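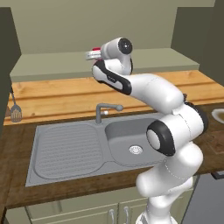
Home Browse topics Ask Unanswered Sign in

We use cookies to keep you signed in and to remember which topics you follow. Accept / Manage

Taking a robotics open day on the road: is a simulated kitchen enough of a demo?

Our club in Vestetdale has been offered a slot at the Udermont library open day in December. Last year we brought a line-following car, which followed its line for eleven minutes and then followed a toddler. This year the club wants kitchens. One of our members has built a simulated one with a robot arm standing at a sink, and on screen it looks pretty respectable: double sink, faucet, wood counter, pale green cabinets, even a slotted spatula hanging at the back. The arm can be driven from a gamepad or left to run a pick and place routine by itself.

My problem is that we have no real arm. We have a laptop, a projector that the library says works, and a table. I went to an open day at Pisharody last spring where they had a proper arm behind a fence, and people stood four deep to watch it wait for somebody to find the key to the fence. I don't think we can compete with that.

So, three things:

1. Will regular visitors (parents, kids, the guy who comes for the cookies) stop for a simulation, or does it just look like a video game with no points?
2. Do we let them drive it, or run it on a loop?
3. How do I explain that the arm knows where the plate is without giving a lecture on coordinate frames? I've tried it out on my family and lost all of them.

We get a three-hour slot and room 211, which is upstairs and at the far end, past the tax forms. Any experience welcome, including bad.

Answer (accepted)

I've run four of these and would take a simulation over a real arm every time, mostly because I've had to carry the real arm.

On your first question, yes, they'll stop, provided something is moving when they come in. A still kitchen on a projector looks like a cabinet showroom. Keep the arm busy and start each run from the same pose, with the gripper well up over the counter, so people get a second or two to see what they're looking at before it goes for anything. If it starts already down in the sink, half the room will think it's a fancy faucet.

Let them drive. Put the loop on for the first ten minutes while you're finding the extension cord, then hand over the gamepad. Two rules from painful experience. Map one stick to left/right/forward/back and the other to up/down, and hide everything else. Nobody over the age of nine can handle wrist rotation on a first try, and nobody under nine will stop. And put the reset on a key on YOUR side of the table. At our second event a boy pressed reset 423 times. I know because we were logging it, for what was supposed to be our usability data.

Check your collisions before you go. Visitors will ignore the plate and drive straight at the faucet, or try to push the arm through the back wall, and if it goes through you'll spend the rest of the day hearing about it. If it does go through, say the word "simulation" in a calm voice and press your reset.

For the plate business, what finally worked for me was a blindfold. One person plays the arm, eyes covered, and another gives directions: left, more left, down, stop, STOP. Use a plastic plate. After they've done that once, you say that in the simulation the computer already has the plate's position written down, to the millimeter, and that a robot in your kitchen at home has to work it out from a camera. They get it right away. It also answers the question every parent asks, which is when they can buy one. (I say "not this year" and I've been right so far.)

One more thing about room 211. Get a sign on the stairs. We were once put behind a genealogy display and had three visitors, two of them looking for their great-grandfather.

Answer

Depends what you're running it on. We used Murneo for ours and it was fine on a desktop and a slideshow on my laptop. Turn the shadows off. Turn the reflections off too, no kid has ever asked about reflections in a sink. Bring the power brick because on battery the frame rate drops in half and the arm moves like it's had bad news.

Also record a run beforehand as a backup. When it crashes, play the recording and keep talking. I did forty minutes that way and got a thank-you card.

Answer

I would just get a real arm. You can borrow one from a university usually. Kids want to see a real one.

 Comment from the asker: Which university? We're in Vestetdale. The nearest one teaches dentistry.

 Comment: dentists have robots

Comment from the asker, on the accepted answer

Thank you, this is very useful and slightly alarming. I tried the blindfold thing at the club meeting and it went well apart from a mug. Gamepad is remapped, reset is on my side. I drove the arm at the faucet as you suggested, and it stopped dead, so that's one worry gone. Then I drove it at the cabinet doors and would rather not talk about that yet.

Still working on the sign. The library says it has to be laminated and the laminator is in room 211.

Related topics Open days Simulation Gamepads Back to top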